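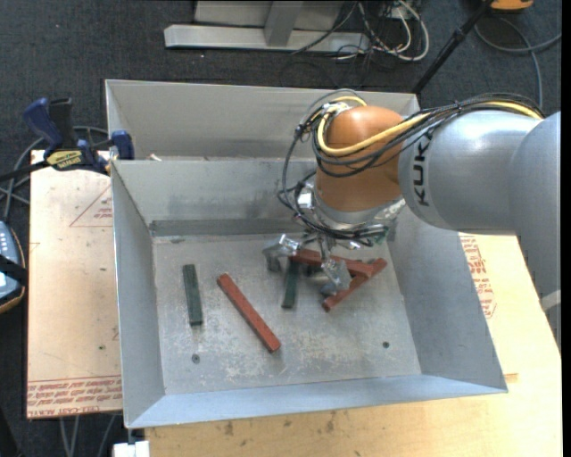

Fig. 1: The KUKA arm over the front bin, gripper down among the bars.

My part of the Dallen project was the cell rules, and wow, I had no idea how much there was to write! Meirion Cadwaladr and I began with one page (hands out of the bins while the drives are on, one person holds the pendant) and kept adding. Clamps get checked before every run. Cables along the wrist get a look too, and if a tie has slipped you stop and fix it. Haf Maddocks wanted a speed cap for teaching, so that went in as rule 19. I still think the restart section is too long.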